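Drinking straw

A drinking straw is a thin tube you use to get a drink from a cup into your mouth without tipping the cup. I've been looking after this entry on and off since April, and I'll admit I've grown fonder of the subject than I ever expected to (my family are sick of it). What follows covers how straws work, where they came from and what they're made of, with a bit at the end on lids.

How it works

When you suck on a straw you lower the air pressure inside your mouth. The air pressing down on the drink outside the straw then pushes the liquid up the tube. So you don't really pull the drink up at all, the air does the shoving! There's a limit to this. Even with a perfect vacuum at the top, ordinary air pressure can only hold up a column of water a little over ten metres tall, and a human mouth gets nowhere near that. Roy Cheetham, who taught me physics, used to hang clear tubing down the school stairwell at Stusondale and let us try. I got beetroot juice as far as the first landing and felt faint for the rest of the lesson.

Early history

People in ancient Mesopotamia drank beer through long tubes, often several people to one big jar. The beer had bits of grain floating in it, and a tube let you get underneath them. Reeds did the job for most drinkers, but the rich had metal ones. In South America the same idea lives on in the bombilla, a metal straw with a strainer at the bottom, used for drinking mate. Rocío Acuña gave me mine, and told me off for stirring with it, which you mustn't do.

In the nineteenth century the usual straw was a real straw, a cut stalk of rye grass. It was cheap, but it went mushy and made everything taste of hay. Paper straws, wound round a rod and coated with wax, were patented in the United States in the 1880s. The bendy straw followed in the 1930s, and hospitals took to it early on, as patients could drink lying down. 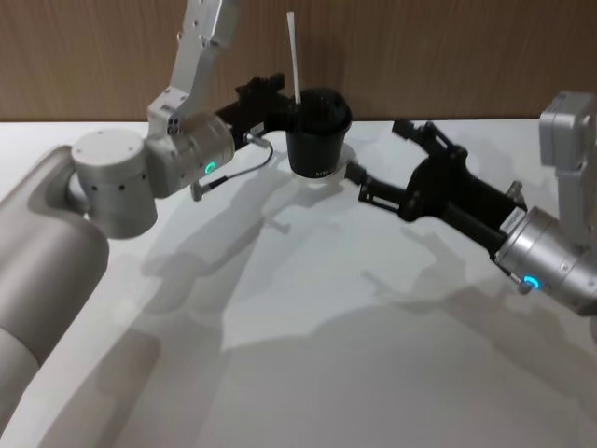

Plastic took over after the Second World War, mostly because it was cheap and didn't collapse halfway through a milkshake. Then opinion turned. Straws are light, they blow about, and they're too small for most recycling plants to sort, so a good many places have now restricted the single-use plastic kind. I should add (Geetha Venkataraman wrote in about this, and she was quite right) that plenty of disabled people depend on a bendy plastic straw, and that a stiff metal one can be dangerous for somebody with a tremor. Many of the bans make room for this, some better than others.

Materials today

Paper is back, and it's better than it was, though I still can't finish a thick shake with one. You'll also find steel, glass, bamboo, silicone, rice and even dried pasta. Steel is my own choice for cold drinks, with a little brush for cleaning. Bubble tea needs a much wider tube, to let the tapioca pearls through, and the end is usually cut at a slant so it can punch through the sealed film.

Lids

Flat lids generally have a cross-shaped slit for the straw. Domed ones leave room for cream or froth and tend to have a round hole instead. The slit grips better if you drop your drink in the car. Ask me how I know.

See also: bombilla, bubble tea, siphon, paper cup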